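Blue hour (photography)
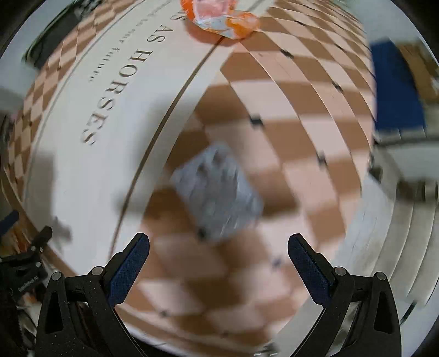
A square packet on a checkered tablecloth.

Blue hour is the stretch of twilight when the sun is below the horizon and the sky goes a deep, even blue. I shoot weddings for a living, so I'm fond of it (and a bit biased!). It comes after sunset and again before sunrise, and in December it can land right in the middle of the speeches.

Settings
I start at ISO 800 and drop to 400 if I've got the tripod out. Couples have to hold still for the slower shutter speeds, which is harder than you'd think after champagne! Leave the white balance on daylight if you want the blue to stay blue.

Locations
Water and lit windows both help. My favorite spot is the lakeside terrace at Drorkska, where the lamps come on early and the hills go almost purple. The old mill at Naltus is lovely too, but it's 77 steps up to the good view, so warn anyone in heels.

See also
Golden hour
Off-camera flash
Venues: Gutamen, Sipos

Last edited July 12, 2024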